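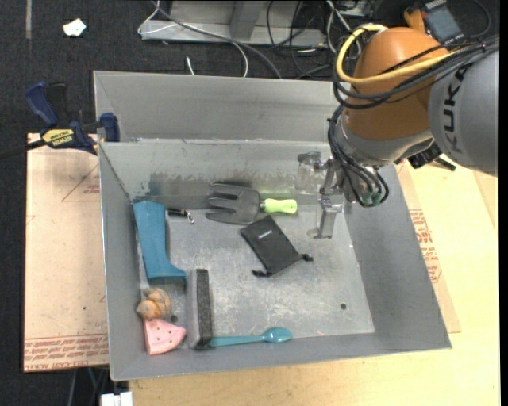
How to clear out a shed without moving it all into the garage

Every August I decide to clean the shed, and every August I carry the contents onto the lawn, look at them, and carry them back in a slightly different order. Last year I finally did it properly. The method below took one weekend and a trip to the Groltcombe tip, and I can now reach the mower without standing on a bag of potting mix.

Before you start

Check the forecast. You want two dry days, and the second one matters more, as that's when half your belongings are still on the grass and your enthusiasm has gone inside for a lie-down.

Look up what your tip takes and what it charges. Groltcombe won't accept paint on Sundays, a fact I learned on a Sunday with eleven tins of Heritage Cream in the boot.

You'll need:

An old tarp or bedsheet
Gloves, thick ones (redbacks like the undersides of things)
A stiff broom
Masking tape and a fat marker
6 sturdy tubs, all the same size, with lids
Somewhere to sit down

Don't buy shelving yet. I know it's on special. You have no idea what you need to store, and if you bring shelves home now they'll become one more thing in the shed.

Step 1: Take everything out

Everything, including the thing at the back you've been walking around since you moved in. Mine was half a trampoline. Spread the tarp near the door and put small stuff on it, with big stuff on the grass beyond. Knock each item on the ground before you carry it against your chest, for the redback reasons mentioned above.

Step 2: Sweep, then look up

Do the cobwebs first and the floor second. I've done it the other way and do not recommend it. While the place is bare, look for daylight in the roof and rust along the bottom of the walls. A tube of roof and gutter silicone is a cheap fix now and a miserable one later.

Step 3: Sort by job

Most guides tell you to sort into keep, donate and chuck. You'll end up with one enormous keep pile and a single broken rake. Sort by job first: watering, painting, bikes, camping, things that hold other things to walls. Once all your hose fittings are in one heap it becomes very hard to argue for the ninth click-on connector.

My neighbour Tomoyo Takeda came over at this point to return a spade, saw that I owned three more, and took it home again. I count this as a donation.

Step 4: Be mean

Go through each heap and remove:

Duplicates, apart from the best one and a spare
Anything you'd have to repair before you could use it, if you haven't repaired it by now
Chargers for tools you no longer have
Offcuts shorter than your forearm
Other people's casserole dishes

Chemicals get a pile of their own. Leave them in their original containers, don't combine half-empty bottles to save room, and take them to a hazardous waste drop-off.

Step 5: Tub, tape, label

One job per tub. Write the label on the end that will face you, and be boring about it. "Misc" is how we got here. If a tub is too heavy to lift comfortably, split it.

Step 6: Put it back

Heavy things low, seasonal things high, mower nearest the door. Now you can measure for shelves. Leave 50 mm above the tallest tub so you can get the lid off without unloading the whole row.

Then shut the door, and don't tell your brother-in-law there's space in there. Mine has a kayak.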